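Demonstration gathering (tabletop wiping)

Demonstration gathering is the work of recording a person guiding a robot through a chore, so that a learning system can pick up the skill from examples. The Gikside set, a lively early effort, holds 900 wiping runs on white tabletops, with stains and specks left for the arm to find.

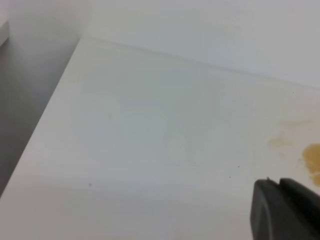

Agnes Solheim argued that dull runs teach the most, and she wanted slow starts and missed spots kept in. Gikside kept them — a wonderful choice, as later users could study recovery as well as success. A second round, Skulon, grew to 2,000 runs.

Comments

Eskil Torvik: Does Skulon include the first 900?

mopfan151: Great read, more on wrist views please!

Related articles
Givamgate
Blomqvist gripper
Teleoperation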